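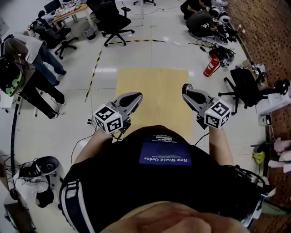
Trying the Skallix hand-held grippers

2 min read

I've had the Skallix pair on hire from Folthorpe for most of August (£300, cables and harness included) and I'm rather smitten! You hold one in each hand, do the job yourself, and the recordings go off to train a robot arm. Mine have a coded cube on top of each gripper, and after 12 goes at folding a cloth I'd stopped thinking about them.

The cables are my one grumble. They do catch on your sleeves, so clip them down before you start.

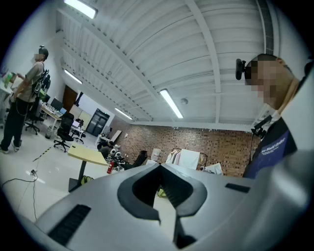
Setting up took me 29 minutes the first time, mostly hunting for the right menu, and far less once I'd found it. I'd hire them again, though I'd want longer leads.

Related posts
Kistach arm: first week
Is the Sarmiento kit worth it?
Tidying up your cables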